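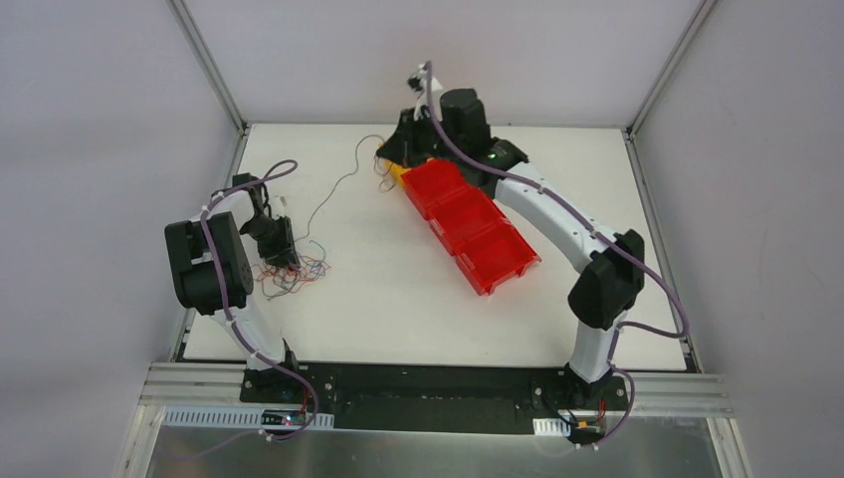
Flanagan open day — notes from the cable recycling yard, Dustham

Went over in February with Cillian Gilmartin, who drove. Doors at 9 am, we got there twenty past and the good parking was gone. Follow the signs for the weighbridge, not the ones for reception, they send you round the back of the tire place.

Coffee free, rolls not. Hi-vis and a visitor badge at the gate. Wear real boots. A man ahead of us in canvas sneakers got sent to the loaner bin and came out in two different sizes.

The yard

Old cable comes in by the truckload, mostly from building demolition and phone exchanges. Gets dumped on a concrete pad and sorted by hand first. Thick power cable one way, house wiring another, the thin stuff (chargers, phone leads, computer cable) in a heap by itself. Thin stuff is the headache. Knots up, not much copper per pound, and plugs have to come off before it goes anywhere near the shredder.

Our guide was Cormac Cullinane, who has been there 8 years and talks fast. Could not hear him for most of the shredder. Got the main points afterwards by the vending machine.

How it goes, as far as I could follow:

Plugs and connectors cut off, sold separately as mixed brass.
Cable chopped to short lengths, then chopped agian to something like coarse sand.
Shaking table with air blown up through it. Plastic floats off one side, copper walks up the other. Could have watched this for an hour.
Copper into bulk bags, 839 kilos on the one hanging from the scale when we went by.

The finished copper looks like brown sugar. They let you put your hand in a tray of it. Heavier than you expect.

The plastic is the sad part. PVC and rubber all mixed together, hard to sell. Some of it goes into traffic cone bases, the rest they pay to get rid of. Cillian asked what it costs and got a very polite non-answer.

Prices board

Up on the wall in the office, chalk. Bare bright copper at the top, then the grades down to Christmas lights, which get a line to themselves. They took in almost 3000 sets after the holidays, Cormac said. Bring yours in, they'll take any amount, no minimum. Household people get paid by bank transfer only so have your details with you, I didn't.

Odds and ends

Tour ran long, an hour and a half. Ear plugs handed out but the foam ones are useless, bring your own. Kids under twelve stay in the office with the coloring table.

Skipped the talk on Halley grading rules, it was standing room only and my feet hurt. Handout for it is 126 pages, took one, have not opend it.

Lunch at the truck stop on the way home. Chili fine, pie better. Telitz has its own open day in the fall, lead and batteries — will go if Cillian drives.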